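Consumer Claims and Evidence
Handout 4: Clothing care labels and "easy care" claims
July 21, 2020

Reading for this unit: the Bhuiyan pamphlet, pages 2 to 12. Skip the foreword, it sells more than it explains.

A care label tells you what the maker believes the garment will survive. It does not tell you how the garment will look afterward. "Easy care" is weaker still – ask who tested it, how many washes, and what counted as a pass.

Take the Prukov leaflet. It says shirts "keep their shape" for 57 washes. Shape measured how? The leaflet gives no shrinkage figure and no drying method. A shirt dried flat and a shirt tumbled on high are hardly the same test.
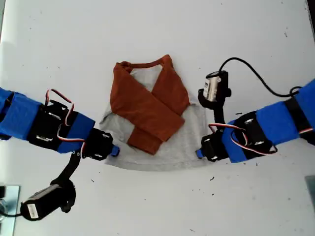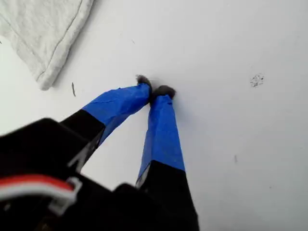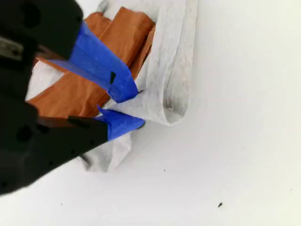
Fig. 1 (first picture): raglan-style shirt, gray body, contrast sleeves folded in over the chest.

Heseo claims a survey of some 900 buyers found its cotton "softer." Softer than what? We are not told what else the buyers handled, or whether they knew the brand. I would put very little weight on it.

Contrast sleeves raise a separate question. "Colorfast" on a tag may refer to light, rubbing or washing, and a dye can do well on one and badly on another. Onside's catalog uses the word with no test named.

For the September session: bring one label from home. Write down each claim on it, then what evidence you would want before believing it. "It's a good brand" will not get credit.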